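The Musesska Cores

The boat from Tangen came on Tuesday with the cores, and Danica Jurić signed for them on the jetty in the rain. There were 3 crates. The man who handed them down wanted his pen back and got it.

She had asked for mud from the deep end of Lake Musesska for two years. The lake had no oxygen below 100 metres, and nothing with gills lived there. What did live there breathed iron, or something close to iron, and she wanted to know how it passed the electrons on once it had finished with them. Iden, who ran the station, thought it was a waste of freezer space. He said so most mornings while he waited for the kettle.

"It's a battery," she told him. "The whole bottom of the lake."

"A flat one," said Iden.

She carried the crates up to the cold room one at a time. Each core was a metre of black silt in a clear tube, capped at both ends, with a number written on tape. She stood them in the rack and went to have her soup.

The work was slow. She opened the first core in the glove box and cut it into slices with a wire. Each slice went into a jar with a strip of carbon cloth and a bit of salt water, and each jar was wired to a meter that wrote down its current every minute. By the end of the week the bench was full of jars and the meters had shown nothing but drift. The cold room smelled of eggs whatever she did about it.

In the evenings she wrote to her sister in Cerkora. She wrote about the food and the weather, and that the generator had been mended. She didn't write about the jars. Her sister had once asked what bacteria were for, and Danica had talked for so long that the children were put to bed halfway through.

On the ninth night she went down to check the temperature and saw that the meter on jar 912 had moved. The number was the core number and the slice number run together, because that was how Iden's old labelling machine liked to print them. The current was small but it was going up. She checked the wires. She swapped the meter for the one next to it, and the new meter said the same.

She pulled up a stool and sat with her coat on.

At two in the morning it reached 200 microamps and stayed there. She wrote it in the book. Then it dropped to nothing, stayed at nothing for four minutes, and went back up to where it had been. She wrote that down too. It did the same again half an hour later.

She woke Iden at six.

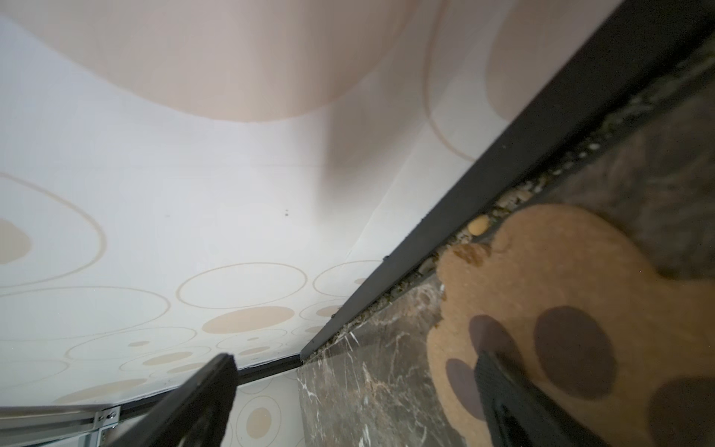 He came down in his socks and looked at the trace for a long time.

"Loose contact," he said.

"I swapped it."

"The cloth, then."

"Look at the others."

He looked. The jars on either side had started in the night, well after she had stopped watching them. Their currents were smaller, but they dropped out for four minutes at a time, and the drops came at the same moments as the ones in jar 912. The jars weren't joined to each other. They didn't share a meter or a supply. Iden went along the bench on his knees with a torch, following each wire back to its socket, and it took him until the porridge had burned upstairs.

"Fridge motor," he said when he got up. "It cuts in and out. You'll be picking it up on the leads."

That was a fair thought and she was annoyed that she hadn't had it. They switched the cold room off at the wall and packed ice round the jars. The compressor rattled and went quiet. They sat on two upturned crates and drank their tea and watched the clock.

Twenty minutes went by, and the line on the screen stayed flat and high. Iden began to talk about the boat, and whether it could bring a new fan belt.

Then the line dropped.

He stopped talking. Danica counted four minutes on her watch, and the line came back.

"How many cores are still sealed?" said Iden.

"Two."

He put down his cup and went to find his shoes.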